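Grasping with a wrist camera only: project report

Module project, group 7. Final version (handed in March)

1. What we wanted to find out

Most of the grasping work we read before starting uses a fixed camera over the table plus one on the wrist. We wanted to know how far you get with the wrist one alone. Cheaper, less to calibrate, and the lab's overhead mount was booked out for most of term anyway. Question in one line: can a policy trained only on wrist images pick up and hold everyday containers it has seen in training, and does it cope with ones it hasn't?

We called the pipeline Tadow. The training code is built on top of last year's Brundia project, which did block stacking, so a fair bit of the data loading was already there (thank you, whoever wrote the comments).

2. Setup

One arm, parallel gripper, camera fixed to the wrist looking down past the fingers. White table, white sheet behind. The sheet matters more than we thought, see section 5. Arm speed kept low throughout, a limit set by the Sarnaritz lab rules and we didn't ask to change it.

Images are shrunk before they go into the network. Gripper opening and arm pose go in as well. Output is a small movement plus open/close, repeated until the episode ends.

3. Collecting the data

All by hand, one of us driving the arm and one resetting the table. 182 demonstrations in total, of which we threw away 7 (dropped connection, or the driver knocked the object over before starting). Each demo is approach, close, hold still, release. We added the hold quite late. Without it the policy had no idea what a finished grasp looks like and kept opening and closing again.

Object was moved between demos, and turned so that it didn't always show the same side. Starting pose of the arm changed a bit too. Not randomised properly, just by eye, which we'd do differently now.

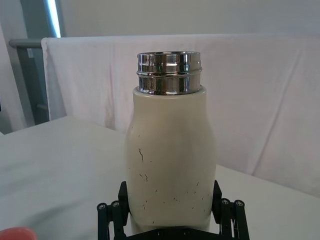

Grasps were taken low on the object on purpose. A low grasp leaves the upper part in view of the camera the whole time, so the network still has something to look at after the fingers close. High grasps were tried in the first week and the view was mostly blocked. The downside is that a low grasp is less forgiving on anything tall, if the fingers come in off centre it tips.

Shiny surfaces were a worry. Bare metal gives bright highlights that shift as the wrist moves, and early on the policy seemed to chase them. Random brightness changes during training helped, we didn't measure by how much.

4. Results

We ran 30 test trials with objects from training. The arm got a stable hold in more than half of them, where stable means no slipping during the hold and no help from us. Failures were mainly sideways misses in the last bit of the approach. A few closed too early, in front of the object.

Unseen objects were clearly worse. Rounded sides were the hard part, flat sided boxes went better than we expecetd. We didn't run enough of these to give a proper figure so we are leaving it out.

Training was stopped at step 3015. Loss was still going down slightly but the behaviour on the arm looked the same as the checkpoint before, and we were out of lab time.

5. Problems and things to fix

- Light. Trials late in the afternoon went worse than morning ones. Window on one side, no blackout. Should of used a lamp from the start.
- Background. When we took the sheet down the policy wandered off. It has clearly learned the white background as well as the object.
- Depth. One camera, no depth, so distance has to come from how big things look. Probably why it closes early.
- The Van Dijk baseline we planned to compare with never got running on our machine. Version clash, gave up after two evenings.

6. Next

Same data, but with the background swapped out in software, to see if that alone fixes the sheet problem. Then a proper list of start poses instead of by eye. Whoever takes this on should record the hold phase from day one and write down the time of day for every demo. We only started doing that near the end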